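Drondcombe Leaf Wallpaper, Beige Colorway
By the roll, from Eltotex
Item 308

I've been selling wallpaper for long enough to get tired of most patterns by the second season, and I still haven't gotten tired of Drondcombe. It's a big, easygoing leaf print on a beige ground, and it's the one I keep pulling out when people tell me they want a pattern but they're scared of pattern (so, most people!).
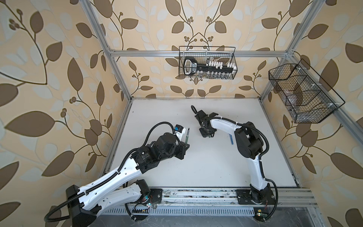 Let's talk color first, because that's what I get the most emails about. Beige can go pink on you, or yellow, and then you're stuck repainting all the trim. I've held Drondcombe up against cream paint, gray paint and a pretty awful peach bathroom, and it got along with all three. The big leaves come in brown and a pale gray-blue, with brown stems curving between them and little clusters of round brown berries at the ends of some of the branches. I pick my paint from the gray-blue and leave the brown for the furniture, but go the other way if you like a warmer room.

It's a paste-the-wall paper, so you roll the adhesive onto the wall and hang the strip dry. I use Roltow ready-mixed paste, one tub for a small room. You can slide a strip for a few minutes before it grabs. Start in the least noticeable corner and use a plumb line, please, even if you think your walls are straight. Mine weren't.

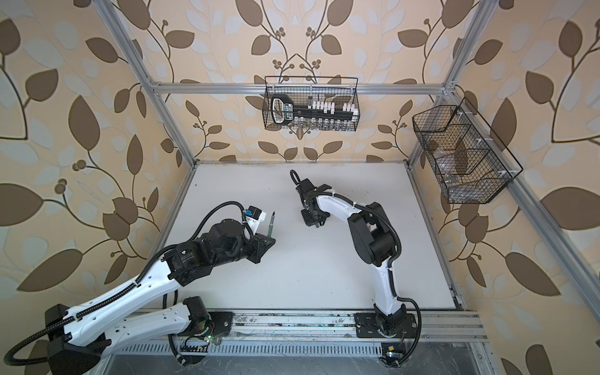 Then there's matching. Large leaves mean a large repeat, and you'll lose some paper at the top of each strip. Cut your first strip long, hang it, and hold the next one next to it before you cut anything else. I ordered 4 rolls for my own hallway and had to go back for more, which was my own fault for measuring around the doors too cleverly. Order them all together so the batch numbers match!

Mark your cuts in pencil, never in pen. Ink can bleed through wet paste and come back to haunt you at the seams. I keep a sharp one on the table with my snap-off knife and a Michiels smoothing brush (sold separately, and worth it).

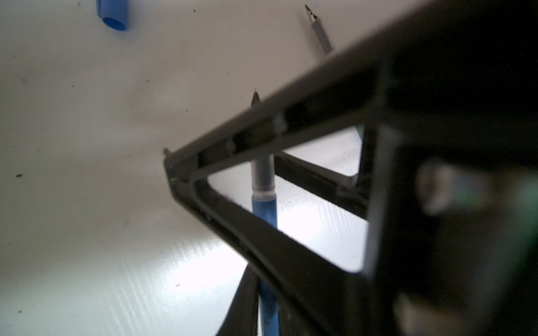 Pencil on a white tabletop, sharpened end showing.

Good to know

Samples: up to 3 per order, big enough to show a whole leaf
Hanging: paste the wall
Cleaning: damp sponge, no scrubbing
Rooms: anywhere except inside a shower area
Returns: unopened rolls only, same batch
Shipping: leaves us within 6 working days

The matching border is sold out and comes back in September. Send me a note through the contact form if you want me to put a roll aside for you.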